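Workshop log, Namodley mooring
06/11/2021

Mooring came up Thursday on the second attempt. First release command got no acknowledgement from either unit, so we stood off and let the swell drop before ranging again. Upper release replied at a slant range of 1447 m and fired on the first code. Lower release still has not spoken. Xiaoqing Qin has the deck unit logs and will go through the pings for anything that looks like a partial reply.

Top float surfaced upwind of us. Grappled on the starboard side, line to the A-frame, everything inboard before dark. No wraps in the top section. Two hockles in the line under the second instrument cage, both bad enough that the length is scrapped. I have cut out samples either side and tagged them.

Instruments in order down the line:

Top CTD - clean record, conductivity drifts in the last quarter. Fouling on the guard but the cell itself looked fair. Needs a post-deployment cal before anyone uses the salinity.

Upper current meter - full record. Compass offset to be checked on the turntable.

Lower current meter - stopped logging in March. Battery pack reads flat. Leak indicator not tripped and the inside of the housing was dry, so I am inclined to blame current draw. Shiyu Gu thinks the sampling interval was set short by mistake, in which case the number of records before it quit will tell us. Not yet checked.

Sediment trap - carousel had stuck between cups. Bottles past that point contain seawater and not much else. Beathag has taken the full ones to the cold room.

Lower release - see below.

Pressure housing for the lower release opened this morning on the bench. Vented first through the port, no hiss. End cap came off with the puller, tight for the first few millimetres and then easy. Face seal O-ring has taken a set and is flattened on one side. Bore seal is fine. Crevice corrosion in the groove at two spots, the deeper of which I can feel with a fingernail. No water inside. Desiccant still blue. Board powers up off the bench supply and draws the normal quiescent current, so the electronics may be all right and the fault is forward of the bulkhead - transducer or connector.
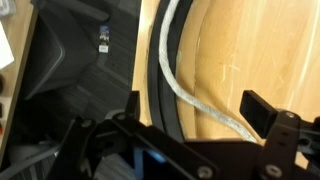

Insulation test on the transducer lead is next. Conductor to shell should read open on the highest range. If it reads anything at all I will cut back the moulding and look for a wet splice. The connector had a faint green tint on one pin, cleaned with contact cleaner and a fibre pen, photographed before and after. Dummy plug on it for now.

The housing was rated by the builder for 3000 m and this site is well inside that. The corrosion does change things, though. Sihan Zheng wants it skim cut in the groove and put through the pressure vessel again before it goes near the water. I would sooner retire it. We have a spare body from the Bullance set that has seen only one deployment, and machine time is booked up with the winch parts. Left for Monday's meeting.

Winch. The level wind on the Dindau is still skipping a turn at the port flange. We got round it during recovery by having someone on the line with a fairlead bar, slow and not something I want to repeat in any sort of sea. The diamond screw has a worn crossover at that end and the pawl has rounded to match. New pawl is on the shelf. New screw is not. Hanyu Lei rang the supplier and got a lead time that runs past the next sailing, so the options are to build up the crossover with weld and dress it by hand, or turn the screw end for end and accept the wear on the starboard side where the drum is rarely full. I prefer the second. Measure the keyways before deciding, they may not be symmetrical.

Hydraulic oil sample went off with the courier. Colour was a bit milky on deck, cleared after standing overnight. Return filter changed. Keep the old one until the lab result is in.

Anchor and backbone for redeployment. Line count on the drum is 3372 m after the scrapped length came off. That is enough for the Yin site as drawn but leaves very little for adjustment if the echo sounder disagrees with the chart. Terminations on the two cut ends need redoing, thimbles and shackles from the new box, old shackles to the scrap bin even if they look fair. Cotter pins to be stainless and cable ties are not an acceptable substitute. We found one on the recovered gear.

Glass floats: one hard hat cracked, sphere inside intact. Swap the hat. Wipe down and look at the equator on all of them for spalling before they go back on chain.

Clocks. Top CTD was slow against GPS on recovery, both current meters not yet compared. Do the upper one before pulling its battery. The lower one is lost for this purpose.

To do, in no order:

Megger the transducer lead.
Bucket test both releases on the same deck unit, swapping transducers.
Record count from lower current meter, compare with setup sheet.
Measure diamond screw keyways.
Order face seal O-rings, same compound as last time, the size is written inside the lid of the spares case.
Return the borrowed puller to the machine shop.

Lower release body tagged DO NOT DEPLOY and on the bottom shelf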